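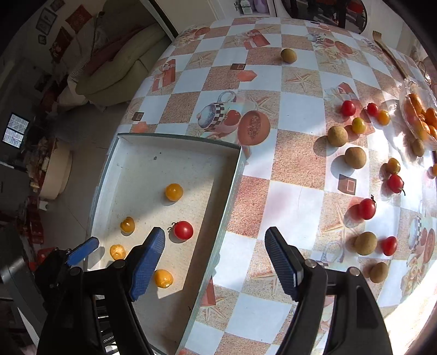 Session notes 2: Looking after the hand gripper

Mikkel Briem, Østergaard workshop course

These are my notes from the second session, tidied up a bit for those of you who were busy holding a screwdriver and couldn't write. Bring them along next time, and please scribble on them! I've left out the story about the drawer of springs.

What we're working on

The hand-held grippers we use for the sorting practice have two fingers, each on its own pivot, and each finger has a pad on the inside where it meets whatever you're picking up. If you look at the one over the tray of tomatoes you can see the small screws at the pivots, and you can see that the pads aren't a matching pair to look at: one blue and textured, the other a dark grey-blue with ridges, on the broad black arm. Get used to checking both. People tend to look after whichever side faces them when they sit down, and then wonder why the fruit always slides off the other way.

Everything below goes for the bench units as well, apart from the bit on the trigger cable, which the bench ones haven't got.

Before you pick it up

Have a proper look first, with the thing lying still on the bench. Open the fingers fully and let go. They should come to rest in the same place every time. Ours are set to open to 83 mm between the pads, and there's a gauge block in the Carnum drawer cut to exactly that, so you don't need to squint at a ruler. Slide the block in. It should touch both pads lightly and not push either of them back.

If it's loose, or it won't go in at all, stop there and do the pivots before anything else. I've seen so many people start by changing the pads (me included, years back) and then have to set the whole lot again afterwards.

Setting the pivots

1. Put the gripper in the soft-jawed vice, body down, fingers up. Snug is enough. The body is plastic and it will mark.

2. Work on one finger at a time. Back the pivot screw off half a turn, then bring it in gently until you feel it just start to drag.

3. Back it off by a whisker. I know that's not a measurement! What you're after is a finger that swings freely from end to end and doesn't rock when you pinch the tip and wiggle it sideways.

4. Do the other finger, then try both together. If one leads and the other trails behind it, the trailing one is too tight, nearly always.

5. A dab of the purple thread lock on the screw, and write the time on the masking tape. It wants leaving until after lunch before you load it.

No oil on the pivots, please. I had this out with someone in March and I'm still right. Oil finds its way down to the pads and picks up every bit of fluff on the table. Use the dry stuff in the Premeo tin and wipe off what you can see.

Cleaning the pads

Tomatoes are kind to a gripper right up until one splits. Juice dries in the texture, the surface goes glossy and you lose your grip, so you squeeze harder, and there goes another tomato. Warm water with a drop of washing-up liquid, an old toothbrush, and go along the grooves on the ridged pad, never across them. Rinse with a damp cloth and let it air dry. Don't put it on the radiator (you know who you are).

Stalks are the other nuisance. Cherry tomatoes with the stem still on leave little green hairs in the pads, and they're hard to spot in bright light. Tilt the pad and run a fingertip over it. You'll feel them before you see them.

Changing a pad

The pad kit is number 2053 on the shelf list. It has both pads in it and the little screws, and a sheet of instructions that I'd ignore past the first page, as the drawing is for the older body. Change both pads together even if only one looks worn. A new pad facing an old one pulls the fruit round as it closes, and you'll spend the rest of the morning chasing it with the pivots.

Peel the old pad from the tip towards the body. If it leaves glue behind, roll it off with your thumb; a blade will nick the finger and the next pad will lift at that very spot. Seat the new one from the body end, press along it, then close the fingers on a folded cloth and leave them shut while you make a cup of tea.

Trying it out

I like a shallow tray with low sides for this, with a few cherry tomatoes in it and something bigger and firmer out on the table. Go for the small soft ones first. Come down with the fingers open, stop with the tomato between the pads, and close slowly. Then lift, hold, and put it down where it came from.

We do 21 lifts to a test. Write down drops and bruises separately on the Pultilow sheet, with your initials. A drop usually means pads or pivots. A bruise more often means you, I'm afraid, so slow down and have another go before you reach for the screwdriver.

Shift the tray part-way through so you're working partly in sun and partly in shade. It changes how well you judge the gap, and over half of last year's group had all their misses at the bright end. A patterned tablecloth does the same sort of thing to your eye, so if you've only ever practised on the plain grey bench, try a busy one too.

The trigger cable

Quick one, we ran out of time. If the fingers close late, look at the cable before you blame the spring. Squeeze and watch the outer sleeve where it goes into the body. It should stay put. If it creeps, push it home, nip up the collar, and check the gap with the block again.

For next time

Read the pivots section once more and bring a small cross-head screwdriver that fits properly. We'll start with the worn units from the bottom shelf, two people to a gripper, and I'll have fresh tomatoes in by half past nine.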